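Speaker notes: Getting Through the Hungry Gap
Talk to the allotment and kitchen garden group, Sunday, January 4, 2026

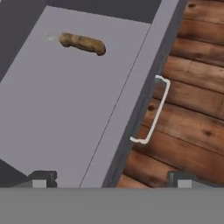
Welcome everybody, and thank you for coming out so soon after the holidays, when I know half of you still have relatives in the spare room. Thank Fionnuala for the invitation and for the tea. Mention that questions are welcome as we go, and that I do tend to wander, so please wave at me if I wander too far.

Start with what the hungry gap is. My grandmother never called it that. She called it "the long bit," and it ran from the end of the stored roots to the first real greens of the year. When I was small I thought it was a kind of weather. In our part of the world it begins to bite in March, when the cellar is getting low, the leeks are thinking about flowering, and everything you have just sown is the size of an eyelash.

(Pause here. Ask who still has something from last season in store. Let people talk a little, they always like this part.)

Storage first. Most of what we eat in the gap is decided in the fall, by how we put things away. Potatoes want dark and cool and a bit of air. Paper sacks, folded over at the top, no plastic. Go through them every couple of weeks with your hands as well as your eyes, since a bad one is often soft before it looks like anything. Rub off short sprouts and eat those potatoes first. Any that have gone green go out, and please don't be thrifty about it. I was thrifty about it once and I was very sorry.

Keep apples well away from them. Onions too, if you have the room. Carrots and beets do nicely in boxes of damp sand, and I mean damp, like a sandcastle that would only just stand up.

Tell the Úna Brennan story. Úna had the plot beside mine for years and kept a notebook of everything that came up her cellar steps. One winter she wrote down 103 meals made from stored roots, and next to the last one she put the single word "Enough." I have borrowed her notebook more than once and it is still the best gardening book I know. If there's time, read out the page about the turnip pie. If there isn't, just say the pie was not a success.

Now the ground. What can stand outside through the cold and be picked in the gap:

Kale, especially the curly sorts. Take the lower leaves and leave the crown alone.
Purple sprouting broccoli, which takes nearly a year and is worth the wait.
Leeks, until they bolt.
Corn salad and winter purslane under a cover.
Parsnips, lifted before they start growing again and turn woody.

Say a word for Josefina Paredes's perennial bed, with the sorrel and the lovage and that enormous rhubarb. She barely touches it and it feeds her when the rest of us are eating toast. Sorrel comes up absurdly early. A handful in a potato soup, right at the end, tastes like somebody opened a window.

(Drink of water. Check the clock. If we are past 30 minutes, skip the next bit and go straight to sowing.)

Planning backward. I find it easiest to sit down with a pencil and ask what I would like to be eating in the gap, then count back to when it has to go in. For most of it the answer is early summer, when you are up to your elbows in peas and the last thing on your mind is next winter. Put it on the calendar now, tonight, while you're hungry for it.

Sowing. Broad beans can go in pots on a cool windowsill this month. So can early onions. Hold back on the tomatoes, however much the seed catalogs are calling to you.

Remind people that the seed swap is on the side table, and that Theresia Lüthi has brought spare leek seed in envelopes. Take one envelope each, and bring some back next year if you can.

Then questions, and the raffle.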